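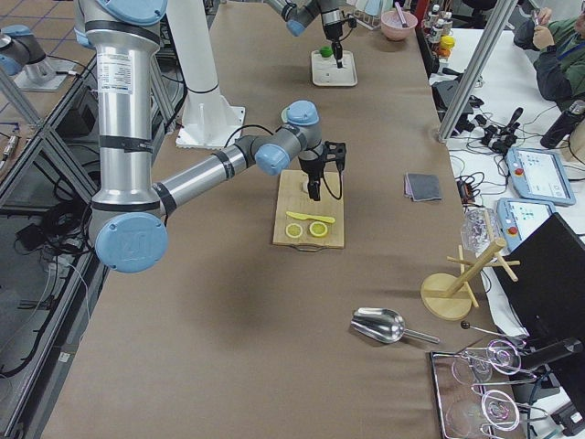

# Elogio del limón al final

Cocino mucho y mal medido, y si tuviera que quedarme con un solo ingrediente de la despensa, después de la sal, me quedaría con el ácido. Limón, lima, vinagre, el caldo de unas aceitunas, lo que haya. Me hace una ilusión tremenda hablar de esto porque llevo años viendo a gente estupenda salar tres veces una sopa que lo que pedía era media cucharada de zumo.

Haced la prueba con unas lentejas. Probadlas tal cual, cuando ya están hechas y os parecen un poco tristes. Apartad un par de cucharadas en una taza, exprimid encima unas gotas y probad otra vez. ¡Es otro plato! El comino, que estaba dormido, aparece; la zanahoria sabe a zanahoria. A mí me pasó con un guiso de garbanzos en la cocina de Flurkeck, un piso con una ventana que no cerraba, y todavía me acuerdo de la cara que puse.

Los recetarios tienen parte de culpa. Tengo uno viejo, editado por Plenik, con 1.058 recetas, y el limón sale casi siempre en la última línea, «para adornar», al lado del perejil. Una rodaja en el borde del plato, que el comensal aparta con el tenedor y acaba en la basura. Me parece un desperdicio enorme. Si el pescado lo necesita, que lo lleve puesto.

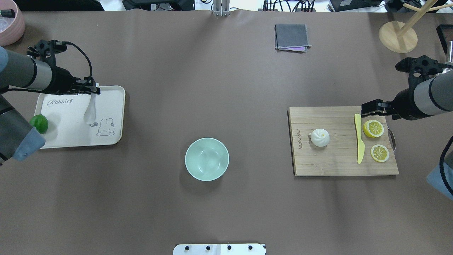
*Lima, cuenco y cuchara.*

Luego está la cuestión de cuál. Durante mucho tiempo usé la lima y el limón como si fueran lo mismo y me parece un error simpático, de los que se corrigen comiendo. La lima tiene algo verde, casi amargo, que pide cilantro, chile, mango, cacahuete. El limón es más redondo y se lleva mejor con la mantequilla, con el ajo, con las alcachofas. Hay recetas donde se pueden cambiar sin drama y otras donde el cambio se nota al primer bocado (no me pongáis lima en un arroz con leche, por favor, o ponedla y contadme, que igual me convencéis).

Y el momento importa tanto como la fruta. El zumo que hierve mucho rato pierde el perfume y deja un agrio plano, un poco de medicina. Por eso lo echo con el fuego apagado, removiendo, y vuelvo a probar en la mesa. La ralladura es más paciente: aguanta el horno, aguanta el azúcar, aguanta una noche entera en aceite.

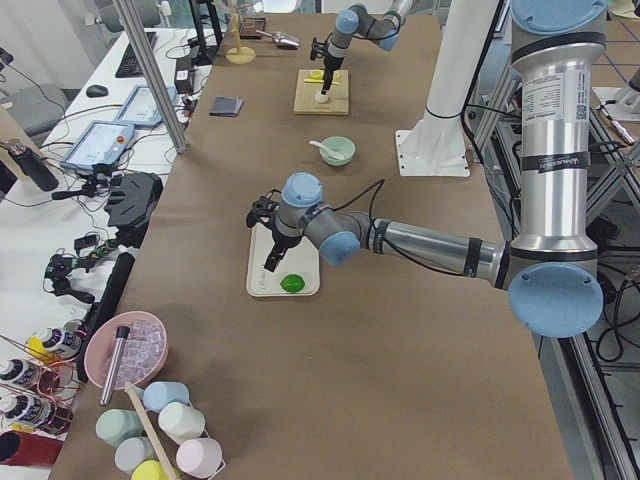 Tiempo de lectura: 3 minutos

En Falcão, la casa de comidas donde almuerzo cuando puedo, ponen en cada mesa un platito con limas partidas y nadie te explica nada. Me encanta. El primer día las ignoré, el segundo exprimí una sobre las alubias por imitación y desde entonces no concibo aquellas alubias sin ella. En julio, con el calor, la exprimo hasta en el agua, y en la sandía, con una pizca de sal. ¡Probad la sandía!

Con los dulces soy todavía más pesado. Una mermelada de fresa sin limón es azúcar rosa. Una tarta de manzana sin él se queda en compota con techo. Las ciruelas asadas, el plátano caliente, hasta un chocolate espeso agradecen unas gotas que no se reconocen como limón y que, si faltan, se echan de menos sin saber qué falta.

Escribo esto el 22 de diciembre, con la cocina llena de cosas pesadas para los próximos días: caldo, asado, salsas con nata. Ya he dejado 2 limones junto a los fogones, bien a mano. Para la salsa usaré además el vinagre de Jiron, que es bastante bruto y va estupendo con la carne si lo dejas reducir con un poco de cebolla.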